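Race Management > Regatta Scoring > Set-up Guide

Section 4. Setting Up a Series and Entering Rule Changes

This section covers creating a new series in Vivine Scoring, loading the entry list, and recording any changes to the racing rules that apply to your event. Do the steps in order. The program will not let you score a race until a series has a scoring system and at least one class.

Before you begin

Have the notice of race and the sailing instructions at hand. If your event changes a racing rule, you also need the written permission, if permission is required. The program stores the text you type but does not check whether the change is allowed.

4.1 Create the series

1. Open the File menu and choose New Series.
2. Type the series name as it appears in the notice of race. The name prints at the top of every results sheet.
3. Choose a scoring system. Low Point is selected by default.
4. Enter the number of races scheduled and the number that must be completed to make a series.
5. Enter the discards. For example, the Guletik Cup template drops one score when 4 or more races are completed.
6. Click Save.

Note: You can change the discards after racing has started. All standings are recalculated, and the earlier standings are kept under History.

4.2 Load the entries

1. Open the Entries tab and click Import.
2. Select your file. The columns must be in this order: sail number, boat name, class, rating, helm.
3. Check the preview. Rows with a missing sail number are shown in red.
4. Correct the red rows or clear their check boxes, then click Accept.

A single series can hold up to 1499 boats. Boat names longer than 70 characters are shortened on printed sheets but kept in full in the file.

Caution: Importing a second file replaces the first. To add late entries, use Add Boat.
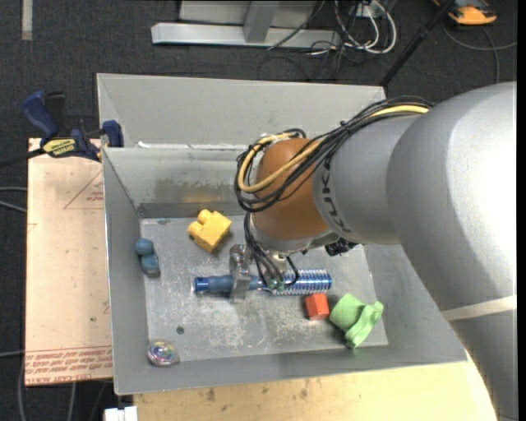 KUKA arm over a gray metal bin.

4.3 Record a rule change

1. Open the Rules tab and click Add Change.
2. Enter the rule number.
3. Type the changed wording exactly as it is in the sailing instructions.
4. If the change affects a penalty, select the penalty code it applies to and enter the new value. Values may be places or a percentage.
5. Select the classes the change covers. If you select none, it covers the whole series.
6. Click Save, then click Print Check Sheet and compare it with your documents.

Note: A change that has no penalty code is for the record only. It prints on the check sheet and has no effect on scores.

4.4 Set the time limits

1. Open the Races tab and select a race.
2. Enter the time limit for the first boat, in minutes. The Mollov fleet template uses 90.
3. Enter the finishing window for the rest of the fleet.
4. Choose the code given to boats that finish outside the window, normally DNF.
5. To use the same limits for every race, click Copy to All.

Caution: Copy to All overwrites limits you have already entered for other races. Scored races are skipped.

4.5 Lock the setup

When the check sheet is correct, open the Series menu and choose Lock Setup. You will be asked for the scorer password. While the setup is locked, race results and protest decisions can still be entered, but the scoring system, classes and rule changes cannot be edited.

To unlock, choose Series, then Unlock Setup, and type a short reason. The reason is saved in the log with the time. If the password is lost, restore the series from the last backup made before it was locked.

Last revised July 12, 2026

Related topics
Section 3. Installing on the Race Office Computer
Section 5. Entering Finishes
Section 6. Protests, Redress and Scoring Penalties
Printing Results for the Notice Board
Using Zamfir Handicap Files
Backing Up and Restoring a Series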